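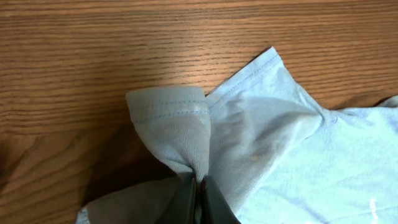 Light blue knit t-shirt on a timber table.

Community Help > Performing Arts > Concert and Theatre Production

Surtitles drifting out of sync in a staged song cycle with spoken sections

Posted 20 January 2019

We are presenting a staged song cycle at the Midham Town Theatre in March. Piano, string trio, one baritone, one actor. The sung text is in Slovak and German and the spoken text is in English, with a few German passages the actor improvises around. Composer is Michalík.

I have the surtitles as a slide deck, one slide per line or couplet, 200 slides in all. The operator advances them from a laptop at the back of the stalls. The venue's projector is hung from the first lighting bar and throws onto a header above the proscenium.

The problem is timing. At the first run with the trio the titles were correct for the opening two songs and then went wrong in the third, where the baritone repeats a stanza that isn't repeated in our edition. The operator skipped forward to catch up, overshot, and the audience would have been reading the end of the song during the middle of it. It took until the next spoken section to recover. The same thing happened in a different place at the second run.

What I have considered so far: fixed timings (no good, the tempi move too much), a recorded click (the players won't have it), and having the pianist trigger the slides with a pedal. Has anyone used a pedal for this? Also, is 40 characters a line too many? The header is narrower than I'd like and the back rows are a long way off.

MarleyFloor
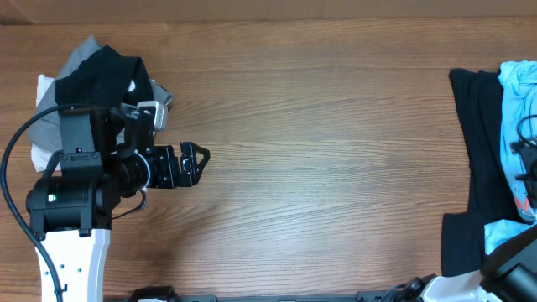

prompt_side_left

Don't give it to the pianist. A pedal works for page turns, where a late press only affects the person who made it. In your case a missed press puts every later title out, and the pianist can't see the header from the keyboard in most houses.

The fault you describe is a score problem. The operator should be following a marked vocal score, never the slide list. Put a number in the score at each cue point, in coloured pencil, at the beat on which the title appears. Put a second mark where it goes to black. If the baritone is taking a repeat that isn't in the edition, write it in, and duplicate the slides for it so the numbers always run forward. After any cuts, renumber the whole thing. Do not use 47a and 47b. They get missed.

Then change how recovery works. Most presentation software will jump to a slide if you type its number and press Enter. Test it on the actual laptop before you rely on it. When the operator is lost, the procedure is:

Go to black.
Find the place in the score.
Type the number of the next clean entry and wait for it.
Press Enter on the cue.

A black header for eight bars is hardly noticed. Wrong titles are noticed straight away, particularly if there's a laugh in them.

For the improvised passages, don't title line by line. Write one slide that gives the sense of the whole passage, bring it up at the start and take it out when the actor moves on. Get the actor to agree on a fixed last phrase so the operator has something to listen for.

On line length, 40 is workable as a maximum if the type is big enough, but I'd treat it as a ceiling and aim for the low thirties. Two lines to a slide, never 3. Centre them, white or pale grey on black, plain sans serif. Check the Slovak diacritics if any names appear in the titles, as some fonts drop the caron or substitute a different face for that one letter. View it from the worst seat in the house with the stage lit, not in blackout. Front light bouncing off the floor will wash out a grey that looked fine in the dark.

One more thing. The operator needs to be someone who reads music. If you haven't got one, sit a reader beside them to call the cues.

Osus

We did a pedal once for a piano recital with readings and it was OK but that was only about a dozen slides. Agree with the above on going to black. You could ask the venue if they have a shutter on the projector because ours glowed a bit on black slides.

MarleyFloor

Thanks both. The stage manager reads music, so she will call and the existing operator will press. Renumbering the score tonight, repeat included. The venue tells me there is a mechanical shutter on the lighting desk, channel not yet known.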